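Robots Go to Work: What Happens to the People?

For readers from 8 to 12 years

Maybe you have seen a film where a robot does everything and the people sit in chairs and drink lemonade. Real workplaces do not look like this. When a robot comes to work, the people still have plenty to do, but their day becomes different.

Let us visit a company called Nilton. It packs fruit and vegetables for shops. In the packing hall the day begins at 6 in the morning. Before, every worker stood at a long table and moved fruit from one tray to another tray. Pick up, put down, pick up, put down. After some hours the shoulders hurt, and the mind goes for a walk.

Now Nilton wants robots to do a part of this picking. But a robot does not know what a plum is! It must learn how wide to open its fingers and how strongly to close them. If it presses too much, we have jam. If it presses too little, the plum falls on the floor.

So people must show it. They hold grippers in their own hands and pick up real food with them. A gripper has two fingers, and it is a little like the tongs in your kitchen. Each time a person picks something up, the computer can learn from the movement.

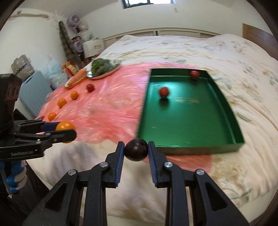
Baltasar Casado thinks that the plum is a better teacher than the orange. An orange forgives you, he says, and with a plum you find out very fast that you were in a hurry. He also says that on his first morning he was slower than his little daughter with a fork.

This is one of the new jobs. It is called demonstrating, and it means showing how a thing is done. A good demonstrator is somebody who has picked fruit for a long time, because the hands already know many small tricks. For one robot lesson the team at Nilton collected 2269 pickups. You can imagine how many times that is to open and close your fingers!

Is it easy work? Not always. The gripper is heavier than a plum, and you cannot feel the fruit with your skin. For this reason the demonstrators change places after 90 minutes, and then they do other work, for example checking labels.
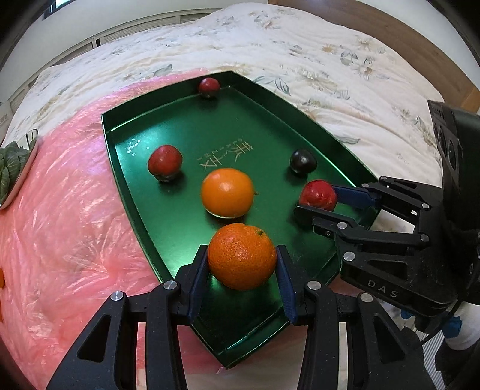 A mandarin held between two blue finger pads. The tray holds mixed fruit.

What else changes for the people?

Some tasks go away. A worker who only moved trays must learn something new, and this can make a person worried. It is normal to be worried. At Nilton the workers asked for lessons during the working hours and not in the evening, and they got them. The course is called Oria and it takes 11 mornings.

Other tasks appear. Somebody has to clean the finger pads, and somebody has to look when the robot stops and does not know what to do with a strange carrot.

Try it at home

Take kitchen tongs, a bowl and some fruit. Ask an adult first. Move the fruit into the bowl, one piece after another. Which piece was the most difficult? Now try to explain to a friend, only with words, how you did it.

New words

Gripper: the "hand" of a robot, or a tool of the same kind that a person can hold.
Demonstrator: a person who shows how to do a task.
Automation: when machines do work that people did before.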